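December
By the Dosora Household Study

3.1 Why we asked about plates

I'll admit I came to this topic sideways. I was reading old moving lists from Grondovia (155 of them, mostly handwritten) and kept noticing that families left the good chairs behind and packed the dishes. So we wrote a short survey and sent it to 600 households in Vurkent, asking which kitchen things they'd kept for 10 years or more. 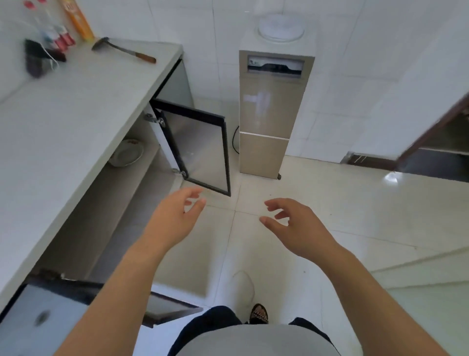
3.2 What people keep

Wedding dishes came up over and over! People told us they'd lost half the set and still wouldn't part with the rest, and plenty of them eat off those plates every day (I had expected a glass case). Households set up before 2000 wrote the longest answers, often with a story about an aunt or a train ride.

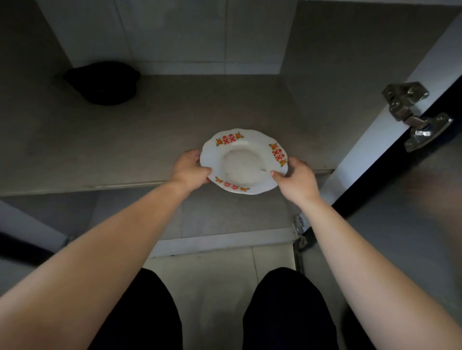
Figure 2. Plate with a scalloped rim and red double-happiness characters, held at an open lower cabinet.

We coded these answers using the Beyene scheme, with one extra category for gifts.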